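3.2 Measurement points and mounting

Vibration was recorded on the drive-end and non-drive-end bearing housings of each fan, in the horizontal, vertical and axial directions. Housing paint was removed at each point and the bare metal was dressed flat before a steel pad was bonded to it. Accelerometers were stud-mounted on the pads for every reading reported in this paper. Hand-held probe readings were also taken during the first site visit, but they are excluded because the axial values on the Helamari fans could not be repeated from one operator to the next.

The data logger was a four-channel Tromolik unit with the anti-aliasing filter enabled. Each record was long enough to resolve running speed from the belt frequency on the belt-driven machines, where the two lie close together. Records in which the shaft speed drifted during capture were discarded and taken again once the damper position had been steady for 20 minutes.

3.3 Lubrication states

Three lubrication states were defined: as found, after regreasing by the plant's existing schedule, and after regreasing to a quantity calculated from bearing width and outside diameter. The as-found state was recorded before any grease was added or removed. For the second state, plant staff applied their normal practice without advice from the authors. For the third, the old grease was purged with the drain plug out and the shaft turning, and the plug was left out until discharge stopped.

All fans used the same lithium complex grease, supplied by Nesance in cartridges from a single batch. Bearings that had previously been packed with a polyurea product were opened and cleaned by hand before the second state, as mixing the two thickeners can soften the grease and would have confused the comparison. Seals were replaced where the lip showed visible wear. Seal replacement was logged but was not treated as a separate variable.
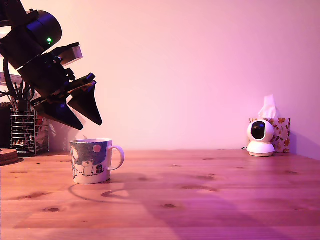

Figure 3. Two-fingered gripper above a mug on a wooden tabletop.

Housing temperature was measured by a thermocouple fixed beside the vertical accelerometer pad. Temperature after regreasing normally rises, passes through a peak and settles as excess grease is pushed out of the rolling path. A state was accepted as settled when the temperature change over one hour fell below the resolution of the instrument. Vibration readings taken before that point were kept for inspection only.

3.4 Processing

Acceleration signals were high-pass filtered to remove running speed and its low harmonics, then rectified and enveloped. The envelope spectrum was averaged over overlapping windows with a Hanning weight. Amplitudes at the calculated outer race, inner race, rolling element and cage frequencies were read from the averaged spectrum, with a search band on either side of each calculated value to allow for slip and for small errors in the assumed contact angle.

Overall velocity was computed separately from the unfiltered signal. It is reported because plant alarm limits are set in velocity, although it responds weakly to lubrication faults at an early stage. Unbalance and belt misalignment dominate overall velocity on most of these fans, and a bearing can lose a large part of its lubricant film with no visible change in that figure.

The data set contains 1834 accepted records. A record was rejected if the sensor bias voltage was out of range, if the signal clipped, or if the speed condition in Section 3.2 was not met. Rejection was automatic and was carried out before the lubrication state was attached to the record.

4. Results

4.1 Envelope amplitude

Regreasing to the calculated quantity reduced the broadband envelope level on 62 bearings out of the 82 tested. The reduction was largest in the horizontal direction on the drive end, where belt load is carried. On the remaining bearings the level either did not change or rose slightly, and most of these had defect frequencies already present in the as-found state. Adding grease to a spalled race lowers the noise floor for a time but does not remove the impacts, so the defect peaks stand out more clearly afterward.

The plant schedule gave a less consistent result. Several bearings showed a short drop in level followed by a return to the as-found value before the next scheduled interval. Inspection of the drain paths by Bangera and Thevar found hardened grease in the outlet of many of these housings. With the outlet blocked, new grease had left through the shaft seal and little of it had reached the rollers.

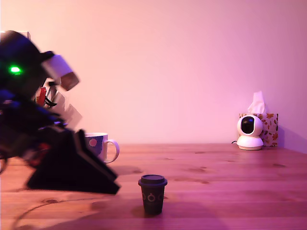
4.2 Housing temperature

Settled temperature was lower in the third state than in the second for most of the fans at the Rai works. The difference was greater on the fast, lightly loaded machines, where churning losses make up a larger share of the heat generated. On the slow induced-draft fans the two states could not be separated once the readings had been corrected for gas temperature.

Peak temperature during settling is of more practical concern. Two housings came close to the plant trip setting after the scheduled regreasing, both with the drain plug left in place. The same housings settled without a pronounced peak when the plug was removed. We therefore recommend that trip delays should not be extended to cover regreasing until the drain path has been checked.

4.3 Sensitivity to mounting

A subset of points was measured again in November with magnetic bases in place of studs. Defect frequencies remained readable, but the broadband level above the magnet's mounted resonance was too variable to use for setting a grease quantity. Plants that rely on route-based collection with magnets should trend the band below this resonance and should keep the same magnet for each route.

4.4 Limits of the study

The fans were all horizontal machines with split housings and spherical roller bearings. The results should not be carried over to vertical shafts, where grease retention is governed by different features of the housing.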